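Programs > Active Youth > Flilwood Skate Sessions > Progress report

Flilwood Skate Sessions — where we've got to, January 2020

Hi all, and thanks again for the grant! Your form asks for numbers first, so here they are. We've run 14 sessions at the Domance rink since the money came through, and 70 kids have signed up (we'd promised you 50 by now, so I'm pretty pleased). Five of them came in already able to stop. The rest are learning, loudly.

Most of the spending so far went on skates. We bought the Prestano beginner boot in all the kid sizes, and I still think it was the right pick — stiff cuff, soft wheels, and a buckle that small hands can work. The adjustable ones slip a size if you don't snap the lever all the way down, so we now check every lever at the door. Helmets and wrist guards came from Xaba, who threw in the spare pads for free. 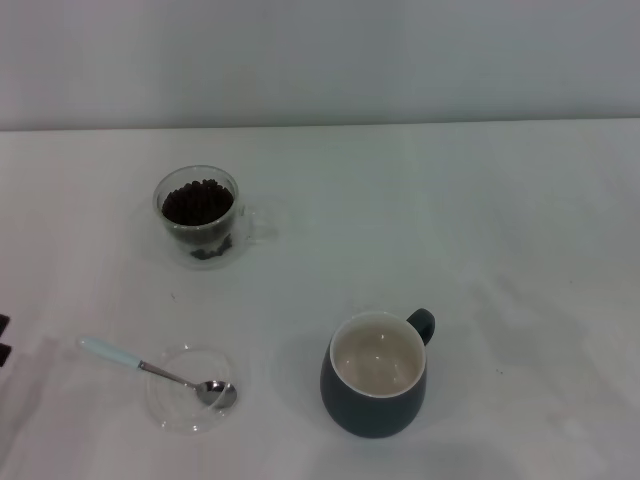
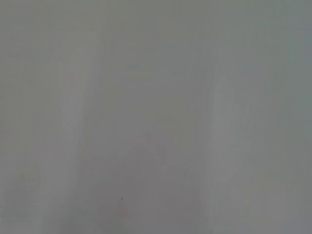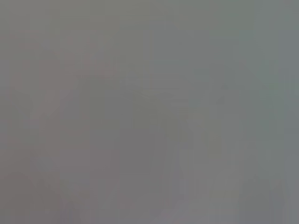 What I keep hearing from families is that the beginner hour is too crowded, and one parent wrote that her son spends more time waiting for a clear lane than skating, and could we please split the group by level instead of by age. I think she's right. From next month the first half hour will be for kids still holding the rail and the second half for anyone who can do a lap and a stop.

Two things are behind. The loaner rack isn't up yet (the brackets came in the wrong width and we're waiting on the swap), and I haven't started the outdoor route, mostly because the path by the creek is all wet leaves and I don't want anyone's first fall out there. I'd like to push that piece to May, if you're okay with it.

Money-wise, there's $500 left in the equipment line. I'd love to put it toward wheels and bearings, as the front wheels are wearing down a lot faster than I'd budgeted for — all that toe dragging! Let me know if that needs a separate form and I'll get it over to you.

Related items
Flilwood Skate Sessions: original proposal
Skate sizing chart for families
Domance rink open hours

Contact us | © Flilwood Skate Sessions | Back to top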